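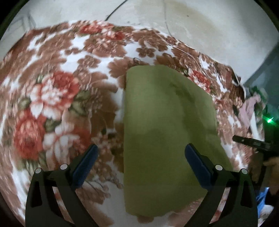 The Last Bus to Mellgate

The bus to Mellgate left at 13 minutes past the hour, and my father was always at the stop before the driver. He carried his lunch in one pocket and the letter in the other. The letter came from the ferry office in Odoi, and it said that his old job was free again, if he wanted it.

He did not tell my mother. He told me, because I was nine and I had found it.

"It is 258 steps from the gate to the boat," he said. "I counted them every morning when I was young. Now I want to know if my legs remember."

We rode for 40 minutes. The windows were gray with dust and a woman behind us was peeling an orange. In Odoi the wind was strong, and the office was smaller than in his stories. A man at the desk asked how old he was. My father told him. The man looked at the letter for a long time, then he wrote something on it and gave it back.

We walked down to the water - slowly, so he could count. At 29 he stopped and asked me if I was hungry.

I said yes. We sat on the wall and shared the bread, and the boat went out without us.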